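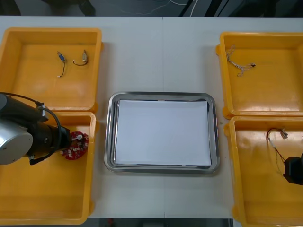
Last updated: Monday, May 4, 2020

Let the second division have its cup back

I miss soccer so much that I have been rewatching league games from Gidivby, where the ground holds 2,770 and the wind blows every goal kick back toward the main stand. And I love it! I would take a wet night there over most finals I've sat through.

So let me make a case while the fields are empty. When play comes back, maybe in August, the league should bring back the old two-legged cup for its smaller clubs. Zurell and Ríos played one years ago that finished 2-2 at home and went to the last kick away, and people in both towns still argue over the offside call (he was on, I'll swear to it).

The big clubs say the calendar is too full. Fine, leave them out. Danent would fill its ground for a midweek tie against a neighbor, and the kids on the bench would get 60 minutes they will never see in the league.
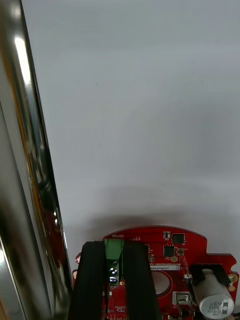 What it would take

Very little. Two weeks in the fall, short bus rides, cheap tickets, and the away gate split down the middle. Put the draw on local radio. I'd be listening, scarf on, hoping for Gidivby at home.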